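Cómo probar una pinza para desmontar PC sin volverte loco

Llevo desde noviembre comparando pinzas para trabajar dentro de ordenadores de sobremesa, y si algo he aprendido es que la ficha técnica no te cuenta casi nada. Una pinza puede ir de maravilla en una mesa despejada y ser un desastre en cuanto la metes en una caja con chapa, pestañas y cables por todos lados. Os cuento mi método, con la Skornano y la Ra, que son las dos que más he toqueteado.

Paso 1. Empieza con una pieza suelta

Yo siempre arranco con una pieza de plástico larga y fácil de agarrar. Cierra despacio, levanta y gira la muñeca en los dos sentidos. Repite siete veces y apunta si la pieza se mueve entre las yemas (una rayita de rotulador ayuda un montón). Deja el pulsador de emergencia a mano desde el primer minuto, ¡que luego da pereza!

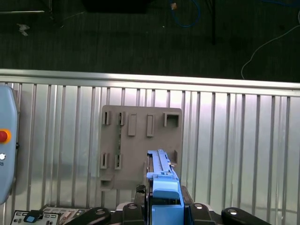

Pieza azul entre los dedos, con la consola del robot a la izquierda.

Paso 2. Entra en la caja con los dedos casi cerrados

Lo que manda dentro de un chasis es el ancho total, contando barras, tornillos y carcasa. Con la Skornano me pasó: las puntas cabían y los nudillos no. Baja la velocidad al mínimo, acércate a la zona de la fuente con el equipo desenchufado y anota en qué punto roza primero el mecanismo. Ese dato vale más que la fuerza máxima.
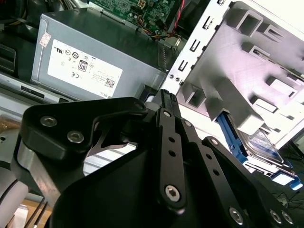
¿Hace falta control de fuerza para estas pruebas?
Para comparar alcance y holguras te apañas sin él. En cuanto quieras tirar de conectores te conviene tenerlo, o al menos un límite de corriente bien ajustado en el controlador.

Paso 3. Acércate a los cables

Aquí se separan las pinzas buenas de las regulares. Un cable de datos SATA cede, se dobla y se te escapa, y los de alimentación van en manojo y empujan hacia donde les da la gana. Prueba a entrar con los dedos estrechos por el hueco que queda junto a la bahía del disco, sin agarrar nada todavía. Si la cámara de muñeca deja de ver las puntas, cambia el ángulo antes de seguir. Y si alguien mete la mano o una herramienta, brazo parado y punto.
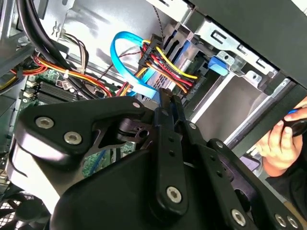 Paso 4. Termina con algo pequeño

Ahora, un bloquecito claro pegado a la pared del chasis. Parece una tontería, pero te dice enseguida si las yemas cierran paralelas o si una llega antes que la otra. Yo hago tres intentos por orientación y guardo el vídeo de todos, también de los que salen fatal (sobre todo esos). La Ra me gusta más para este paso: perdona mejor un pequeño error de posición. Con el controlador Lustix tuve que bajar la ganancia porque vibraba al hacer contacto.

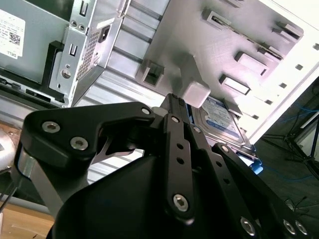
Fitcombe comenta: a mí me funcionó mejor cambiar las yemas antes de tocar la ganancia. Con unas más blandas la vibración se quedó en casi nada, aunque perdí precisión con piezas finas.

Pues me lo apunto, porque las yemas ni las había mirado. Si lo probáis, medid otra vez la holgura del paso 2, que unas yemas más gruesas os la cambian entera. La próxima tanda la haré con cuatro juegos distintos y el mismo controlador para todos.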